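Can a Machine Tidy the Bench Yet? Notes for the Talk

Speaker notes, version 2. Please read together with the slides. Where I write "pause", it is for me, because I speak too fast when I am nervous.

OPENING (keep it short)

Good morning, and thank you for the invitation. My name is Muthoni Urio. I work on evaluation at Farnstead, and my job is to decide if a robot has done a chore or has not done it. This sounds like an easy job. I have been doing it for a long time and I still have arguments every week.

The question in the title is the question my aunt asks me at every family lunch. She wants to know when the machine will put away the things on her kitchen table. I want to give her a fair answer today, and I will give it in three parts: seeing, reaching, and finishing.

Pause. Ask the audience who has a drawer at home that does not open well.

PART ONE: SEEING

We run our tidying tests in simulation first. The task is called Tufa in our internal list. There is a long table, a small chest of drawers, and a few little things lying on the table. The arm must put the little things away. A child of four can understand the instruction.

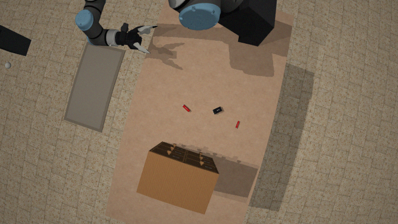 People in the field often say that seeing is solved. I would say it is solved for large things with good light. When the object is small, and the shadow of the arm passes over it, the software becomes less sure, and it may wait or look again. In our first month, the arm spent more time on looking than on moving. Felista Rugemalira made a chart of this, and it is on the next slide. The tall bar is looking. Please give the audience a moment to read it.

Also say: a simulator is kind to us. We know exactly where each thing is, so we can check the answer of the software. In my aunt's kitchen there is no such list.

PART TWO: REACHING

Reaching is the part which improved the most. Three years ago I would have told you to be pessimistic. Now the arm can plan a path over a piece of furniture and around its own base, and most of the time the path is sensible.

The difficulty is that the arm is big and the work is small. A person who puts a battery in a drawer bends two fingers and looks past the hand. The arm brings its whole wrist over the place, and then a camera above the table may see the wrist and very little of the gripper. Two cameras help. Three help more, but then somebody must decide which camera to believe. 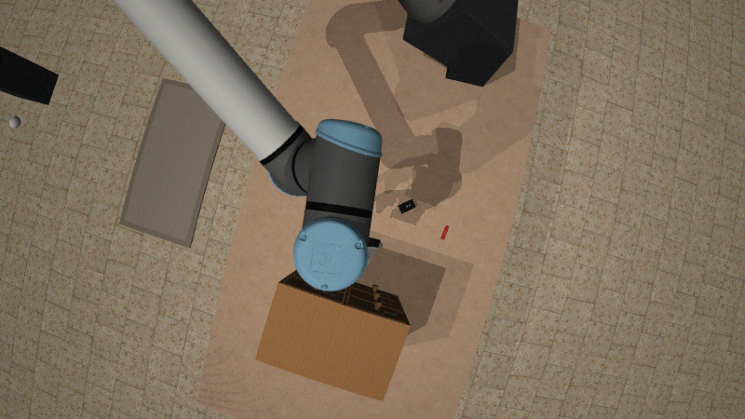

Text and slides by Muthoni Urio
Charts by Felista Rugemalira

(If there is a question about speed, answer it now.) We gave the arm a limit of 90 seconds for one object. A person needs a very short time for the same work, and I do not think we should hide this. For a shop floor it matters a lot. For a home, maybe it matters less. If I am asleep while the table becomes tidy, I do not care very much about the seconds.

Our partner Semelen has a different opinion. They pack orders, and for them a slow robot is a robot which stands in the way. I respect this. When we speak about chores, we should always say whose chore it is and what hour of the day.

PART THREE: FINISHING

Now the part I know best. When is the chore finished?

In our rules, an object is put away when it is inside a drawer and the drawer is closed. At the beginning we forgot the second half of the rule. The arm left drawers open in many runs and received full points for it. Felista found this mistake, and we had to score the runs again, 128 of them, by hand and with a lot of tea.
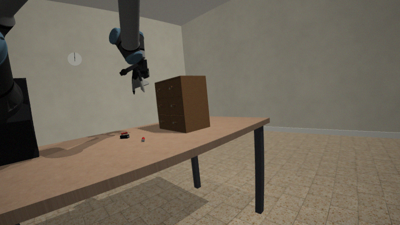
Farnstead Talks, Volume 2, page 70

A closed drawer is also not a proof. At the end of a run, I look at the table and I look at the drawers, and then I must open the log to know what is inside. The same final picture can come from a very good run or from a run where the arm did nothing. For this reason, we do not score from the last picture only.

Handles deserve one minute here. The gripper has to come at the right angle, hold the handle, and pull straight. If it pulls a little to the side, a real drawer will stick. Our simulated drawer did not stick enough, so we made it worse on purpose. The success rate went down and my manager was not happy, but the number became more useful.

Show the Fandero slide here. Fandero is our next task, with cups and a shelf. Do not promise a date.

WHAT I WILL TELL MY AUNT

One known table, a few known objects, a drawer which opens well: yes, a machine can often do it, slowly. A new kitchen with a wet spoon and a bag of flour on top of the mail: no, not yet.

Take questions. If someone asks about price, give the question to Felista.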